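Kedska says its planner can restock a café. The numbers are thinner than the claim

Jul 9, 2025

Neden has released version 6 of Kedska, its task planning software for service robots, and says it can now handle "everyday front-of-house work" from first-person recordings of people doing it. The release notes rest that on a single job, filling cutlery holders, tried 200 times in one restaurant. Neden reports 112 clean finishes.

Knives have to come out of a clear wrapper in a bunch and end up standing in the right box, next to the forks and the spoons. The perception side must find black plastic through shiny film, and then cope with curved clear guards in front of the boxes. Neden has published no breakdown of which of these steps went wrong in the other runs.

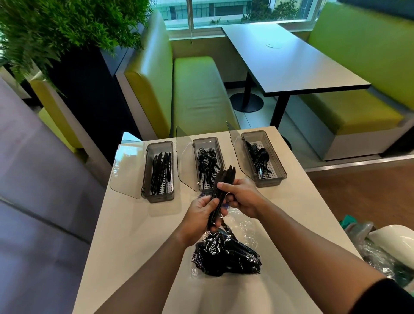 Kimie Hamada was not convinced that better vision would close the gap, saying the planner still treats a bundle as one solid object and has no sensible way to start again when a few pieces slip out of the grip.

Neden says a retry routine is due in December. It made a similar promise for version 5, which shipped without one. The training set, 537 recordings, is not being released either, so outside groups will have to take the results on trust for now.

Bristex, which sells a rival planner, declined to comment.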